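Facilities Guide > Getstead Desk Booking > Setting Up Shared Work Surfaces

Last updated: 4 November 2024

Section 5. Registering a Work Surface

This section applies to site administrators at the Brurside and Stondville buildings. Each shared table, bench or counter must be registered before staff can reserve it.

1. Sign in to Getstead with your administrator account and select Surfaces, then Add New.

2. Enter the building code. Use 186 for Brurside and 346 for Stondville.

3. Choose the surface type. If none applies, select Other and enter a short description.

4. Set the longest permitted booking. The default is nine hours. Longer bookings require written approval from the building manager.

5. Select Save as Draft. The surface remains hidden from staff until it is published.

Note: A surface moved between buildings must be registered again. Bookings do not transfer – cancel them first and notify the people affected.

Caution: Do not delete a surface that has open bookings. Deleted records cannot be restored at site level.

6. Add one photograph to the record, taken from the side or from above, with the tabletop in view. 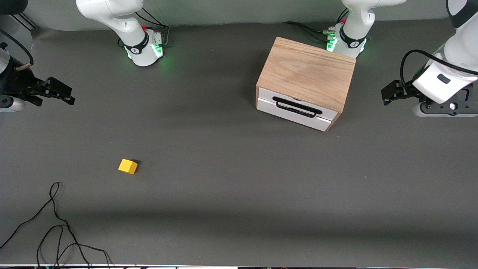
Figure 9. Dark gray work surface with small drawer unit.

7. Check the draft against the floor plan, then select Publish. The surface appears in the booking calendar the next morning.

Note: Records for the Echevarría annex are kept separately. Send changes to the annex office on the paper form.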